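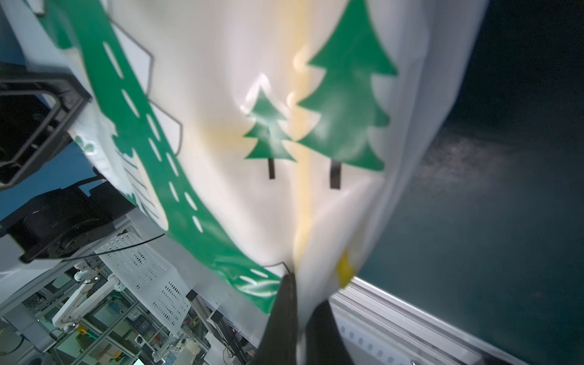
White plastic bag with a green pine tree print.

Carry Bags at Home: My Term Project
Consumer Studies, 2026-06-12

I picked carry bags because our kitchen drawer won't shut any more. Mum keeps every bag that comes into the house, and I wanted to know if we ever use them again or just feel good about keeping them.

My plan was pretty simple. I emptied the drawer and the hall cupboard in April, sorted the lot, and then kept a diary of every bag that went out the door. There were 51 plastic bags and 20 cloth ones (a lot more cloth than I expected!). My favourite was a faded one from Flondari, the garden centre that used to be near my nan's.

I also did a short survey at the Flollard shops on a Saturday morning. I asked 80 shoppers if they'd brought a bag from home, and wrote the answers down at a table outside the bakery.

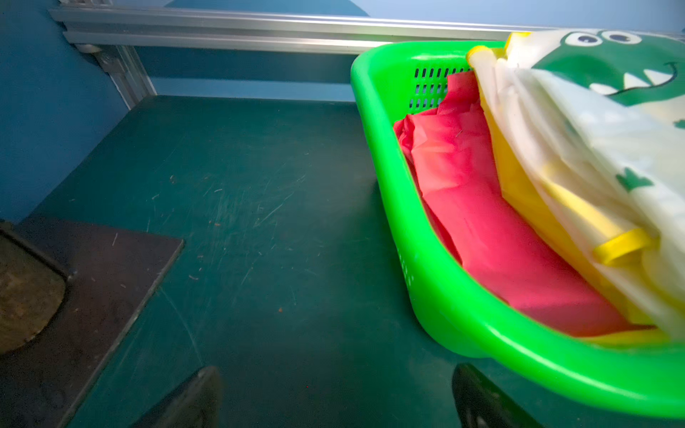
What I found

Most of our plastic bags got used once more, as bin liners, and that was it. The cloth bags did better, but only 2 of them did nearly all the work – the ones hanging on the hook by the door. The rest stayed folded in the cupboard all term.

At the shops, plenty of people told me they owned good bags and had left them in the car. I do the same thing with my library books, so I can't judge.

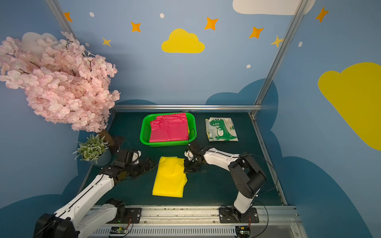 Does washing a cloth bag wear it out?
Ours held up fine on a cold wash, though the handles on the Povier one started to fray and I had to stitch them back on.

If I did this again I'd run the diary over the summer holidays too, when we do the big shops before camping.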